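Protokoll der Februarsitzung, Arbeitskreis Wäsche und Wohnen
Beginn: 17.30 Uhr

TOP 1: Greiferset Plodex von Rorkcombe
Die Runde war erfreulich gut besucht, und so kamen wir nach einem kurzen Plausch gleich zum Greiferset, das wir leihweise prüfen. Die handgeführten Greifer werden paarweise benutzt, das Hemd wird dabei auf dem Bett gefaltet, also so, wie es bei uns auf den Zimmern ja auch gemacht wird. Gelobt wurde, dass man sich schnell hineinfindet, bemängelt das Gewicht: Auf der Küchenwaage waren es 275 Gramm links und 270 Gramm rechts.
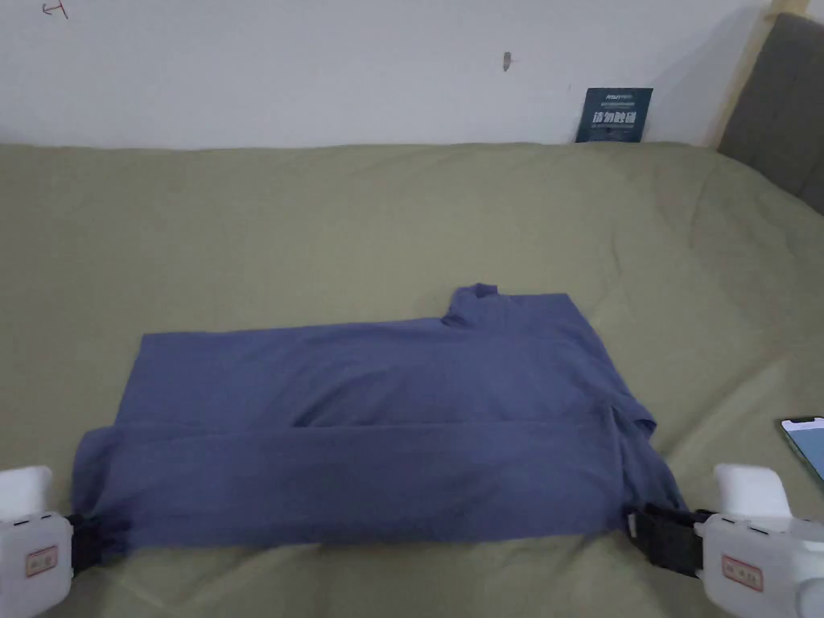
Länger gesprochen haben wir über Kragen und Ärmel, die beim Umschlagen gern verrutschen, und darüber, ob weichere Backen daran etwas ändern würden (hier gingen die Meinungen recht herzlich auseinander).

TOP 2: Kosten
Das Angebot liegt bei rund 400 Euro je Paar, Ersatzbacken kommen extra. Trudico soll um ein Vergleichsangebot gebeten werden.

Beschluss: Die Leihe wird um 2 Monate verlängert, einstimmig.

Ende: 18.50 Uhr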